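Cómo enseñar a un gripper Brosteck a coger una camiseta sin perder la paciencia

Martes, 15 de febrero de 2022
Por Danjuma Dauda

En enero recibimos en Drandora el kit Brosteck de manipulación textil: brazo, pinza de dos dedos, cámara en la muñeca y un manual de 504 páginas que dedica a la ropa un único párrafo, bastante optimista. Lo que sigue es el procedimiento que nos funciona a nosotros. Si tenéis el firmware 2292 o anterior, actualizad primero; los menús cambian de sitio y os volveréis locos buscando el modo «tejido».

1. Preparar la mesa

Superficie lisa y clara, una sola prenda. El folleto promete que el sistema distingue blanco sobre blanco y, con buena luz, cumple. Con mala luz pellizca la mesa con una convicción admirable. Dejad la camiseta arrugada, tal como cae: si la estiráis, los dedos no encuentran ningún pliegue que agarrar.

2. Acercamiento

Abrid el panel Bako, elegid «tejido» y bajad la velocidad a 100. Llevad la pinza en manual hasta que las puntas queden delante de un pliegue. En la vista de muñeca los dedos salen siempre desenfocados – no limpiéis la lente, yo lo hice tres veces – y lo que debe verse nítido es la tela.

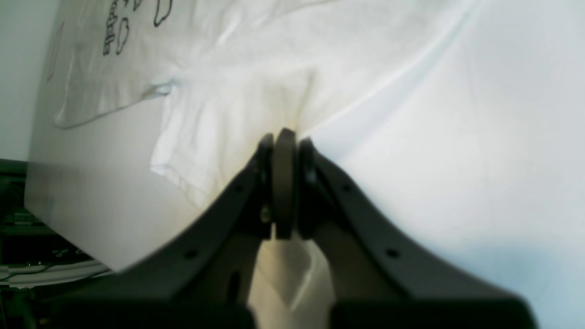
La pinza junto a la tela blanca, vista desde la muñeca.

Buscad un pliegue que sobresalga y evitad el estampado. La tinta resbala en las almohadillas y el agarre se va de lado a media subida. El manual lo llama «variabilidad esperable».

3. Cerrar los dedos

Cierre lento y fuerza al mínimo que ofrezca el panel. Subidla de punto en punto hasta que la tela aguante un tirón corto. Quien venga de manipular cajas tenderá a pasarse, y el algodón lo perdona todo menos el dobladillo. 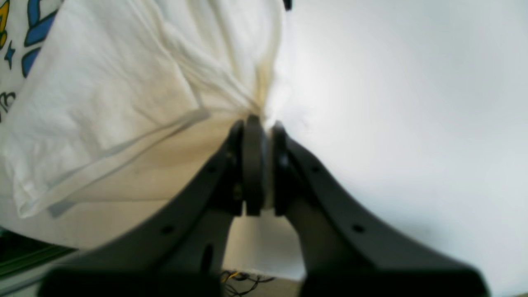 Cuando el panel marque contacto, contened las ganas de levantar enseguida. Esperad a que se estabilice la lectura de fuerza y guardad el punto con un nombre que signifique algo. Yo tengo una carpeta llena de «prueba_buena_2» y ninguna idea de cuál era la buena.

4. Levantar y comprobar

Subid en vertical, despacio, sin girar la muñeca. Si la tela se escurre, volved al paso 2 y coged más pliegue; aumentar la fuerza casi nunca lo arregla. Si aguanta, desplazad el brazo hacia un lado y mirad hacia dónde tiran las arrugas: conviene que salgan en abanico desde el punto de agarre.

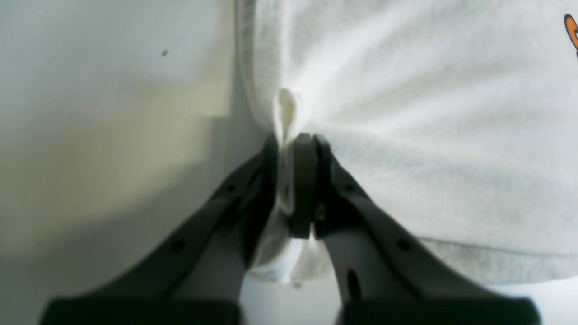

Repetid con la prenda girada y con otra arruga. El asistente pide diez tomas y se declara satisfecho; yo haría el triple antes de dejarlo solo. Si aparece el error 2481, apagad el controlador y encendedlo otra vez. El soporte técnico, en Gurkville, contesta con amabilidad y recomienda exactamente eso.

¿Merece la pena el kit?

Para laboratorio o docencia, sí. La pinza es robusta, el panel se aprende en una mañana y los puntos guardados se exportan sin dramas. Para doblar la colada de casa sigo siendo más rápido yo – y doblo fatal. Echo en falta unas almohadillas con más agarre, que Brosteck vende aparte, y un índice en el manual.

Si ya lo tenéis montado, antes de empezar guardad una copia de la calibración de fábrica. Está en Ajustes, dentro de Avanzado, justo al lado del botón que la borra.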